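## Section 4: Packing a Food Bag at the Table

This is the fun part of the Stullero guide – everything you set out in Section 3 finally goes into a bag! Give yourself 15 minutes the first time. You'll get quicker, I promise.

1. Lay the mat flat in the middle of the table.
2. Stand the shopping bag upright at one side and open the top as wide as it will go. Wide really matters with bowls.
3. Leave the handles hanging on the outside.
4. Bring the bowl over the opening before you tilt it, and keep it low.
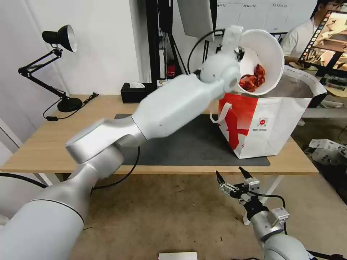

*Fig. 4-1. Bowl tilted just above the open bag.*

**Note:** Cut fruit that's going to be eaten later should go in a lidded tub first. If you're packing for a picnic in August, add an ice pack too (the flat 200 g kind slides down the side beautifully).

### 4.2 Arranging the mat

Kirsty Treloar, who wrote the first edition of this guide, packed straight from the fridge for years. Then she tried a mat and never went back – it's so much easier when you can see what's still waiting!

5. Put soft fruit in a bowl with a good thick rim, away from the bag.
6. Set round items such as onions near the center so they have room to roll a little.
7. Lay flat packages on the mat with the label facing up and read the date.

**Caution:** Keep raw meat off the mat completely. It gets its own bag, every time.

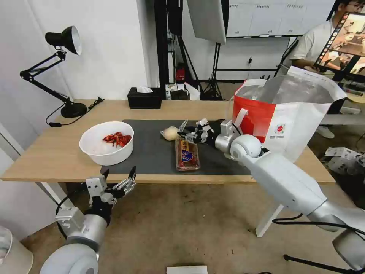 **Does a peeled onion need to be wrapped before it goes in the bag?**

Wrap it or put it in a sealed container, and keep it chilled. The smell gets into fruit very quickly.

8. Pack firm, heavy items first and soft ones last.
9. Wipe the mat with warm soapy water and let it dry before you roll it up.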